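Print this article | E-mail this article
Shares: 13 | Comments: 3

3. Cloth handling and fold behavior

3.1 Materials

The cloths in this part of the study were small household towels of the kind sold for drying hands and dishes. They came from two suppliers, Hurkis and Bedulley, and were bought in ordinary retail packs. Each towel was washed before use and dried flat, without softener, as softener changes how the loops of the pile grip one another. Gray towels were used throughout this section. A fold shows well against a white surface when the cloth is mid-gray, and a light line in the weave gives the eye a fixed reference when one side of the cloth drifts away from the other.

We looked first at corners. A corner carries two hems and is stiffer than the body of the cloth, so it tends to keep the shape it is given.
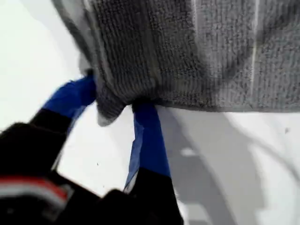 Figure 3. Gray terry towel held at a folded corner. A thin pale stripe runs down the weave.

Terry pile compresses under a pinch and the cloth on either side gathers into soft folds. With a thin flat-weave cloth the same pinch makes a sharp crease, and the crease stays after the cloth is laid down. We scored creases by eye on a scale from 1 to 3, where 3 means a line still visible across the full width after 15 minutes.

3.2 Laying flat

Before each fold the cloth was laid on the white board and smoothed from the center outward. No weights or clips were used. Striped cloths were laid at whatever angle they fell — we did not square them to the board, as people at home seldom do this either. 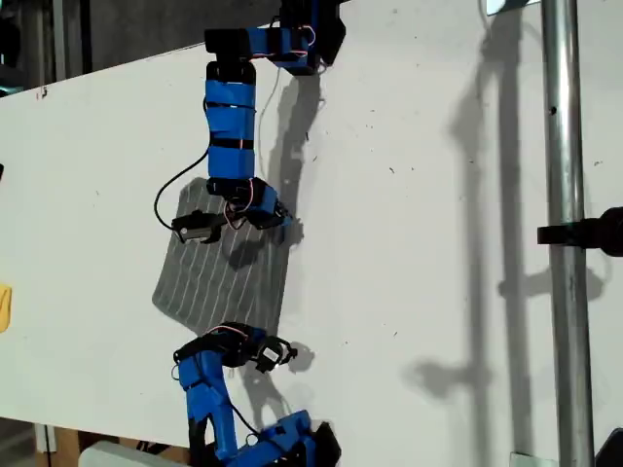

Smoothing took longer than folding in most trials. Cloths from the Bedulley pack lay flat at the first attempt more often than those from the Hurkis pack, which had a tighter hem that pulled the edge inward. Trimming the loose threads made no difference we could see.

3.3 Hems and edges

The hem decides much of how a towel folds. Where it is thick, the edge rolls instead of turning over cleanly, and a second fold laid on top will slip.

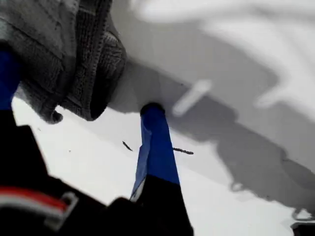
Ribbed edge curling inward on a crumpled gray cloth.

Rolled edges were counted as a failed fold only if the roll was still there after one pass of smoothing. This rule is the one used in the Udham laundry trials and we kept it so that the two sets of scores could be compared.

3.4 Starting position

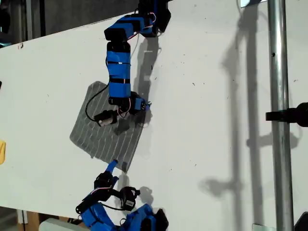
Scores for the first fold depended on how the cloth lay at the start. A cloth with all its edges down gave an even fold in nearly every trial. A slightly rumpled lower edge, as on the striped square, was enough to set the two halves out of line, and evenly spaced stripes made the error easy to read because the lines no longer met at the fold. On plain towels we had to measure at the corners instead. The Altıntaş method, which lifts the near edge and lets it drop once before folding, removed most of this kind of rumple but did little for a rolled hem.

Related articles
Line drying and the stiffness of cotton towels
Storing kitchen linen in shallow drawers
Does towel size change folding time?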